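Wok won't get hot enough on a small electric coil stove
Posted in Kitchen & Cooking

troseck66

I moved into a rental with a small white electric stove, the old coil kind. My wok is a dark one with a long wooden handle. On gas it was great. On this stove the vegetables go soggy and the middle burns before the sides are even warm. I usually cook for 3. Is it the wok or the stove? I would like to avoid buying a new pan if I can.

3 answers

Gridatum

Get gas.

Whitelaw22

Probably a bit of both. If the bottom is round it barely touches the coil, so check that first. Flat-bottomed ones do much better. Preheat on high for 3 minutes, then add oil. Cook in 2 batches and take the first one out before you start the second. Dry the vegetables well after washing.

Also use the biggest coil you have. Mine goes on the right rear and the kettle gets moved to the back of the cooktop. I turn the handle up and to the right so it stays clear of the counter on the left, where I put the bowls.
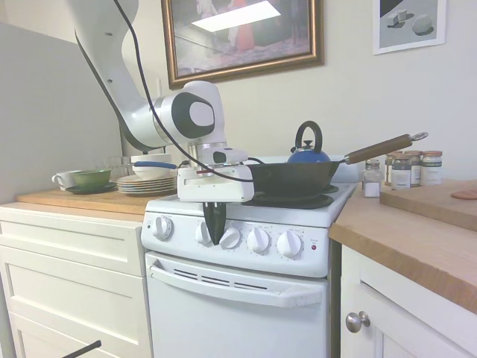
Ondero

I agree on the batches, but I wouldn't leave a thin wok on high for 3 minutes with nothing in it. Mine warped doing that. I use one setting below high and wait a little longer. Coils are slow to cool too, so lift the wok off when the food is done. Turning the knob down won't help in time.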